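Home | Explore | Threads | Saved | Log in

Vasilis Angelovski
Thread, 20 posts

Print this thread | E-mail this thread

1/ A few people asked what I do all day now that I work on the data side at Sinow. Short version: I collect examples for a model that learns to handle parts with two hands. Long version is this thread. It's about the collecting. The model is someone else's job.

2/ The target for this round is 2,000 usable examples. We have recorded 2,612. After review, 1,066 are good enough to keep. So a bit over halfway, and I started in February thinking we would be finished in a month.

3/ One example is one short attempt at one thing. Reach for the part, take hold of it, move it, put it down, bring the hands back. An operator drives both hands from the next room over and the system saves the joint positions, the camera views and the written instruction together.

4/ The parts we use are plain on purpose. A flanged piece in black plastic, a white cylinder with a hole in the top, a few others of that size. They're cheap to replace and easy to put back in a new spot. The task list came from Campos, who want this for a kitting line. 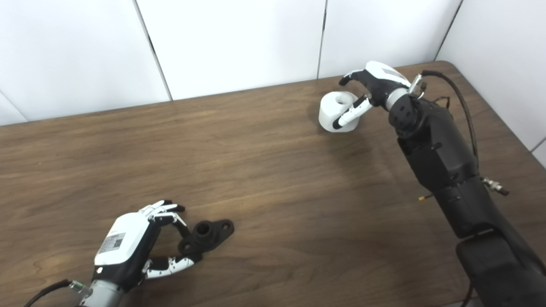
5/ Question I get most: why not do all of this in simulation and skip the table?

Simulation covers a lot of the reaching, and we use it for that. Contact is where it falls short for us. Fingertips slip, a part tips when you touch it off center, a cable pulls a little on the wrist. We could spend months tuning the simulator to match, or record the real thing. We record the real thing and mix the two at training time.

6/ Session routine. Home both arms. Check the clocks on all cameras against the arm controller. Record one throwaway attempt and play it back. Then start the block.

7/ The clock check sounds like fussing. Last round one camera drifted by a fifth of a second over an afternoon and we didn't catch it until training. In the recordings the hand closed before the picture showed it reaching the part. We dropped every attempt from that afternoon.

8/ A block is 20 attempts with the same instruction. Between attempts the part goes to a new position. We used to let the operator pick the position, and when I plotted them they were nearly all in the same patch near the middle. People put things where they're comfortable reaching.

9/ Now a script picks the position and the turn of the part, and shows it on a screen beside the table. You put the part there even when it's awkward. Some positions are so close to the back that the arm has to stretch, and those take longer. They stay in.

10/ Lighting gets the same treatment, more or less. We change it between blocks and write down which setting it was. I would like to do this by script too. For now it's a switch and a notebook.

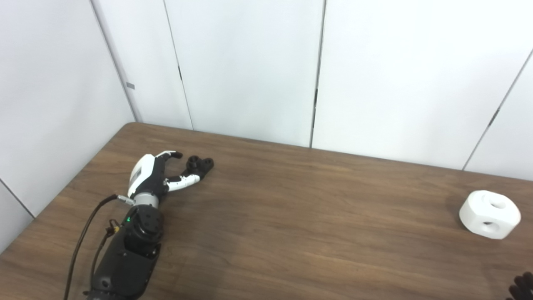 11/ Back to the notebook for a second. Everything in it gets typed into Atby at the end of the session, which is our labeling tool. Lighting, operator, part, instruction, anything odd. If it isn't typed in by the end of the day, it's usually lost. I've tried to fill in gaps from memory a week later and I don't trust any of it.

12/ Written instructions need more care than I expected. We began with one sentence per task. The model then did fine with that exact sentence and poorly with anything else. So each task now has a list of phrasings, written by different people in the office. "Pick up the cylinder." "Grab the round one." "Take the white part and move it left."

13/ Left and right were a mess. Half the writers meant the robot's left and half meant their own left, standing across the table. We settled on the robot's left everywhere and went back through the old labels. That took me four days.

14/ On review. Every attempt is watched once at normal speed by a person who did not drive it. They mark it keep, drop or unsure. Unsure goes to a second person. We tried letting operators review their own and the keep rate went way up, which I didn't take as good news.

15/ Reasons we drop one: the wrong part got moved, a camera lost pictures partway through, the operator stopped in the middle for a long time, or the attempt doesn't match the instruction. Long pauses matter more than you'd think. The model copies them. An early version would reach most of the way and then just wait there.

16/ Reasons we don't drop one: a clumsy grasp, a second try, a crooked path. If the operator misses, recovers and finishes, I want that. A set made only of clean attempts gives the model nothing to go on after its first mistake. We tag the recoveries so they can be weighted up or down later.

17/ Operators. A new one needs two or three sessions before their recordings are worth keeping. The hard part for most people is depth. You see the part on a screen and you have to judge how far above the table the fingertips are. We have them do it slowly first. Speed comes by itself after a while.

18/ We also cap sessions at two hours with a break in between. I compared keep rates by time of day and the stretch right before lunch was the worst of the lot. Tired people make jerky motions and they don't notice. The numbers got better after the cap, though we also changed the chair that week, so I can't say how much of it was which.

19/ What I would do differently. Start review on day one. We recorded for almost three weeks before anyone watched the attempts, and a big share of what we've thrown out comes from those three weeks. Same two or three errors over and over, all of them easy to fix if someone had looked.

Also, name the files by a plain running number and keep everything else in the label. Our early file names had the part, the operator and the task in them, and then the task names changed.

20/ Next up is a set with two-handed handovers, where one hand passes a part to the other. Pemeck is lending us a second operator station for it, so two people can swap without logging in and out. I expect the drop rate to be bad at first. I'll post the keep numbers when we have a few blocks done - if you run a similar setup and have yours, I'd like to compare.

14 comments | 37 shares | Print this thread | E-mail this thread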